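# Flerton Countertop Sealer, Stone and Tile

Flerton is a water-based sealer for natural stone counters, tabletops, vanities and unglazed tile. It soaks into the surface and slows down oil, wine, coffee and sauce so there is time to wipe them up. It doesn't leave a film and it won't change the shine of polished stone. On honed stone it may darken the color slightly, so try it first in a corner.

Sold in two sizes:

- **Flerton 345**: 345 ml bottle, enough for one average kitchen
- **Flerton Trade**: 3,000 ml jug with screw-on spout

Both sizes hold the same liquid. The Trade jug ships without cloths.

## Where to use it

Marble, limestone, travertine, slate, granite and cement tile. Marble is the stone we get the most questions about. A sealer helps with stains, but it can't stop etching. Lemon juice, vinegar and many bathroom cleaners will dull polished marble whether it is sealed or not. Use a board for cutting fruit and wipe up acid spills right away.

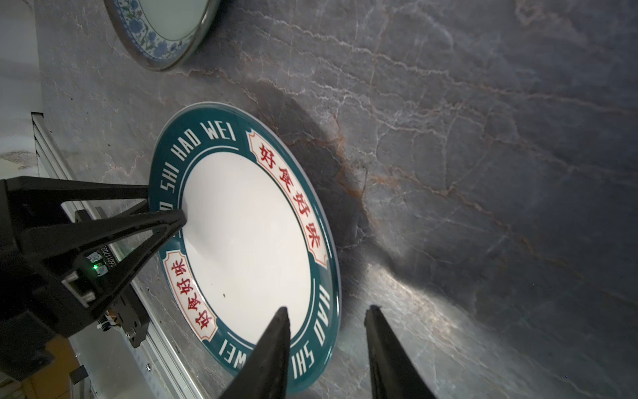
Do not use Flerton on quartz composite, glazed tile, laminate or wood. The sealer has nowhere to go on these and dries to a sticky haze. For wood tops, see Nedon Board Oil.

## How to apply

1. Clean the counter with Marikar Stone Wash or plain dish soap. Rinse and let it dry overnight.
2. Wipe on a thin, even coat with a lint-free cloth. Work in sections the length of your arm.
3. Wait 10 minutes. Add a little more where the stone has gone dry.
4. Buff off everything left on the surface with a second cloth.
5. Keep the counter dry for 24 hours.

Old limestone usually needs a second coat, applied an hour after the first.

To check an existing seal, put a spoonful of water on the stone and leave it for 15 minutes. If a dark spot forms under it, reseal.

If a haze shows up the next day, wet a cloth with fresh sealer, rub the spot for a minute and buff it dry. Don't use steel wool.

## Storage

Keep above freezing. An opened bottle lasts two years with the cap on tight. Jugs that have frozen should be thrown out.

## Ordering

The Trade jug is packed singly. Berik applicator pads fit any flat mop head and are sold separately. For shop accounts and safety sheets, write to Nazma Haque in trade sales. Orders received before 2 p.m. ship the same working day.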